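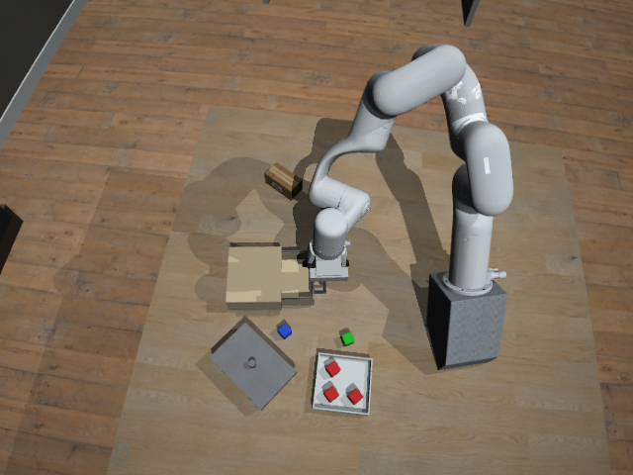

Stasiv Street Allotment Association
Minutes of the November members' meeting

Held in the seed store. Meeting opened at 7:10 p.m., Myrtle Kasprzak in the chair. Lev Maksymiv took the minutes.

1. Minutes of the last meeting
Accepted with one correction. The plot given up by the Zitska family was listed as 14. It is 41. Plot 14 is still in use and its holder would like that known.

2. Water
The supply was shut off at the main on Sunday and all standpipes were drained. The tap by the lower gate still drips at the joint. Lev will replace the washer before the hard frosts, and if that does not cure it the whole fitting will be changed in spring.

The bill for the season came to $234, against $186 last year. Most of the difference was put down to the dry spell in August. One member asked whether sprinklers had been left on overnight. Myrtle said she had found one running early in the morning on two occasions and had spoken to the plot holder. The rule stays as it is: hoses and sprinklers must be attended.

Members asked again about rain barrels. Anyone may put one on their own plot without asking, as long as it has a lid.

3. Lower path
The path between the gate and the compost bays floods after every heavy rain. Two options were discussed.

(a) Gravel over fabric. Brikex has quoted $400 delivered, tipped at the gate. We would have to barrow it in ourselves.
(b) Wood chips, free from the tree crew when they have a load. Several people pointed out that the last chips had rotted to mud within two winters.

There was a long discussion about whether the path should be dug out first. Myrtle thought a shallow drain on the uphill side would do more good than any surface. Agreed to dig the drain first and decide on the surface in March. The Brikex quote holds until then.

4. Compost bays
Bay 2 is ready to use. Please take from the front and leave the boards in place. Bay 3 is closed and should not be added to. Bindweed roots, cooked food and glossy paper have all been found in it. Bindweed goes in the green sacks.

5. Seed order
The group order goes to Orkeo again this year. Lists to Lev by the end of the month, with the catalog number as well as the name. Last year "the purple beans" was written on three lists and meant three different beans.

Onion sets and seed potatoes will be ordered separately in January.

6. Plot rents
No change proposed. Rents are due with the renewal form. Half plots pay half.

7. Any other business
The rat bait boxes behind the shed are to be left alone. Children should be kept away from them.

A gray wool hat and a pair of pruning shears were handed in. Both are on the hook inside the seed store door.

The request to keep hens on plot 27 was held over, as the plot holder was not present.

Meeting closed at 8:35 p.m. Next meeting in January, same place.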